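Chapter 4
Gathering Examples

A learning system knows what it has been shown. Everyone in the field agrees with this sentence, and most of us then go off and spend the budget on something else. The model gets the whiteboard. The examples get a shared folder with a name like "new_final_2" and whoever was hired most recently.

This chapter is about the folder. Most of it follows one project, a door-opening task that we will call by its working name, Saten, which was carried out in simulated apartments before a real hinge was ever troubled.
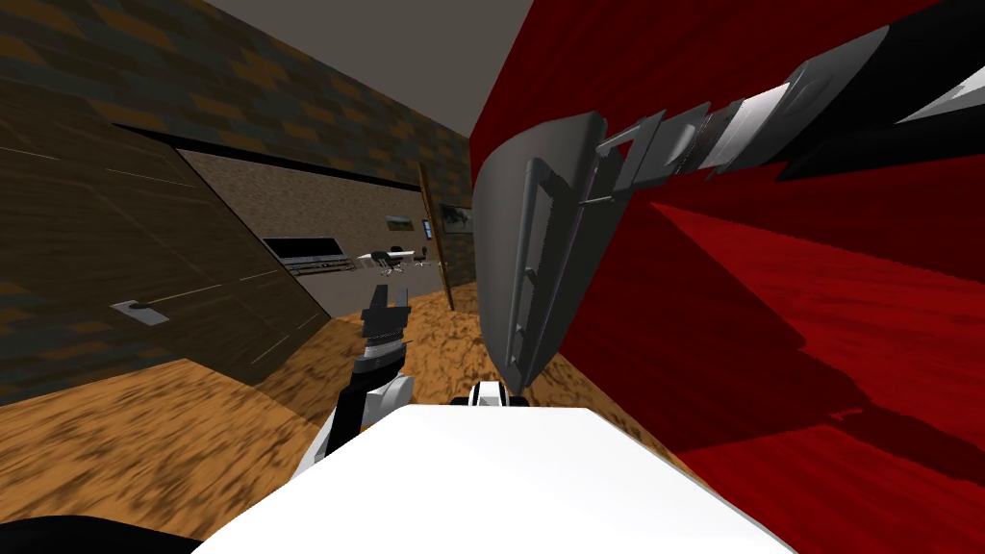
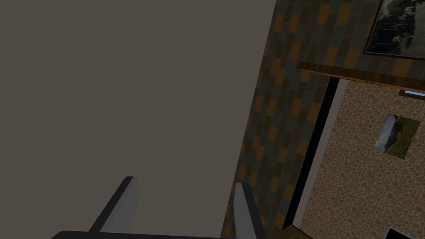
Simulated rooms in Saten, with the grippers holding nothing.

Why spend a chapter on collecting when a simulator will hand you as many examples as you like, free, overnight, while you sleep? Vlachopoulos put that objection to us in April, after reading a draft, and added that a chapter on collecting simulated data was like a chapter on filling a bathtub. It is a fair complaint and it deserves a proper answer, partly because we held the same view for most of a year.

The answer is that the simulator gives you as many examples as you like of whatever you asked for. Asking is the hard part. Saten's first overnight run produced 3212 episodes, and the team came in the next morning feeling rich. Then someone sorted them by starting position. The script that placed the robot had a default, the default had never been changed, and the robot had begun every single episode from the same spot, facing the same way. What we owned was one example with a great deal of company.

4.1 What counts as an example

An example, for our purposes, is a stretch of behavior together with everything the system was able to sense while it happened. For a robot with arms this usually means camera views, joint positions, the commands sent to the joints, and some note of what the whole business was for. The note gets forgotten more than the rest put together. An arm moving toward a door may be on its way to open it, to close it, or to get out of the way of the other arm. The joint positions will not tell you which, and in six weeks neither will the person who recorded it.

We will use the word "episode" for one attempt at a task from start to stop. Stop is harder to define than it sounds. In Saten an episode was meant to end when the door had swung far enough for the robot to pass through. The first version of the check looked only at the angle of the hinge, so an episode in which the robot leaned on the door and fell through it was filed as a success. There were 77 of these. They had to be found by watching, and the watching took longer than the writing of a better check would have taken, a ratio you will meet again.

4.2 Who does the demonstrating

Examples can come from a script, from a person driving the robot, or from an earlier version of the system itself. Scripts are tireless and dull. They approach the handle the same way every time, and a system trained on them does beautifully until the handle is a little lower than expected.

People are varied and expensive. They hesitate, overshoot, back up and try again, and much of this is worth having. A recording with a recovery in it shows the system what to do after a mistake, a situation it will be in constantly. The Saten operators were at first told to throw out any episode with a fumble in it. They were conscientious and did so, and the resulting system was graceful right up to its first error, after which it waved its gripper beside the handle until the clock ran out.

The instruction was changed. Operators now kept the fumbles and marked them. The marking was done with a single key on the keyboard, placed (we regret this) next to the key that deleted the episode.

4.3 Views that show nothing much

A camera carried on a moving arm spends a good part of its life looking at walls. New students want to remove these views, reasoning that a blank surface teaches nothing. Resist this for now. The system will get those same views when it runs on its own, and it needs some idea of what to do when the handle has gone out of sight and there is only paint to go on.

A better question is whether your blank views are all the same blank view. Codarus, the tool used for dressing the rooms, could change wall coverings, pictures and furniture between episodes, and for the first several batches this feature was switched off to save time. We return to it in Section 4.6, along with the time it saved.

Before reading on, take any set of examples you have on hand and watch 70 of them, start to finish, at normal speed. Write down what you notice before you look at any totals. Bring the notes to the exercises at the end of the chapter, where they will be used against you.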